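Help wanted - kitchen, floor and one weekend baker, Tô

Posted August 27, 2022

Tô is hiring again. Small Vietnamese restaurant, lunch and dinner, takeout window on the side street. We open the second dining room in November and need people trained before then, so please dont sit on this one. Apply now, ask questions later.

Who we need:
Line cook, full time
Prep cook, full time or part time
Servers, 4 openings
Dishwasher, evenings
Baker, weekends only

Line cook
You work the wok station or the grill, depending on the night. Two years in a busy kitchen preferred. Less is OK if you can show up and cook me a plate of something I want to finish. You need to be fast with a knife, clean, and fine with being told the fish sauce is wrong. Thịnh Vương runs the line and he will tell you. He also stays late to show people things, if they ask. Most of the crew learned the grill from him.

Shifts start at 2 in the afternoon and run to close. Close means wiped down, labeled, wrapped, floor done. Not when the last table leaves. Had some confusion over this in the spring.

Prep cook
Mornings. Herbs, stocks, pickles, rolling, portioning meat. A lot of herbs. If you hate picking mint this is the wrong job for you. Broth goes on before anything else and gets skimmed by hand, no shortcuts. You'll lift 40 pound bags of rice and bones up from the basement, the stairs are steep. Quiet job most days, radio on, done in time to pick up kids from school. We have had the same two prep people for years and one is moving out of state, we are sad about it.

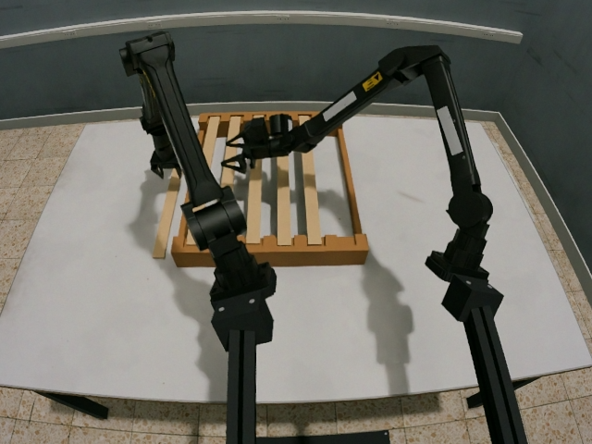
Servers
Full service, tables and bar. Experience nice but I'd rather have someone friendly with a good memory. You should be able to explain the menu to a person who has never had this food, and not make them feel dumb. Also be able to talk to my aunts. Vietnamese is a plus for that, Spanish is a plus in the kitchen, English needed for the floor.

Hourly plus tips, tips are pooled and split every night, kitchen gets a share. Split sheet is taped up by the office door so everyone can see it. Please ask if you dont understand it. Training is 4 shifts, paid, you follow Pramila Rastogi, our floor manager. She is strict on allergies. Peanut, shellfish, sesame - every table gets asked, every time, even regulars.

Side work: rolling silverware, filling sauce bottles, folding takeout boxes, trimming the lime wedges. Everyone does it. Sections rotate so the same person is not stuck by the kitchen door all week.

Dishwasher
Evenings, five nights. Machine plus a three-compartment sink for the big pots. Wear real shoes, the floor mats only help so much. Family meal before service same as everybody. Good job for somebody who wants to get into cooking - two of our cooks started at that sink. If you want knife time, tell Thịnh and he'll find you some onions.

Baker, weekends
Rolls for the bánh mì, plus one or two sweets. Start is early, before the sun most of the year. Right now we buy rolls from Gustetti during the week and theyre good, but weekends they can't cover what we sell. Deck oven, older, has hot spots in the back left. You will learn them. We mostly want thin crust, light inside. Bring some to your interview if you can. Home bakers OK if you have made bread in quantity and can get out of bed.

The new room
Same building, next door unit, we took down part of the wall. Forty seats more or less doubles us. It will be dinner only to start, and private parties when we get our feet under us. Tín Quan is handling the build and the booking side, so if you've worked banquets or parties say so on your application, he'll want to talk to you. There will be some dust and noise up till opening. New staff may be asked to help set up tables and unpack plates, paid at your regular rate.
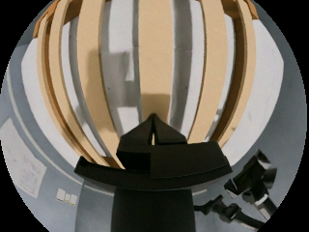

Tall curved ribs, paler panels inside.

Pay and the rest
Pay depends on the job and what you've done before. We'll give you a number at the interview, before the trial shift, so you can say no. Paid every two weeks. Raise talk at six months, put it on your calendar and hold us to it.
Meal every shift. Real meal, sitting down.
Paid sick days after the first 90 days.
Aprons and shirts provided, you supply black pants and nonslip shoes.
We close 10 days in the winter for Tết and the whole place shuts, plan around it. No requests off the week before, that is our craziest week.
Schedule comes out two weeks ahead. Swaps are fine if you write them on the board and a manager initials it. Texting your friend is not a swap.

Parking is bad. Lot behind Fomel is OK after 5, before that try the side streets or take the bus, stop is on the corner.

What we ask
Be on time. Call if you can't be, call not text. Wash your hands. No yelling at each other, its a small kitchen and it carries straight to table six. Food handler card within 30 days of hire, we pay the fee. Must be 18 for line cook and bar, 16 is fine for dishes and bussing with school papers.

How to apply
Come by between lunch and dinner, use the side door, ask for Thư Quan. Bring a resume if you have one. If you dont, there is a one page form at the counter, takes five minutes. Please do not come at noon, we can't talk to you at noon.
Tell us which job, what days you can work, and when you could start. Two references, people who have worked with you, not relatives. We do call them.
If we like the talk we set up a trial shift, 4 hours, paid, same week if possible. Abimbola Afolabi does the paperwork and will call you either way. Give her a number you pick up.

Applied last year and didn't hear back? Sorry, that was a mess on our end, please try again.

Open until filled. Servers and prep first.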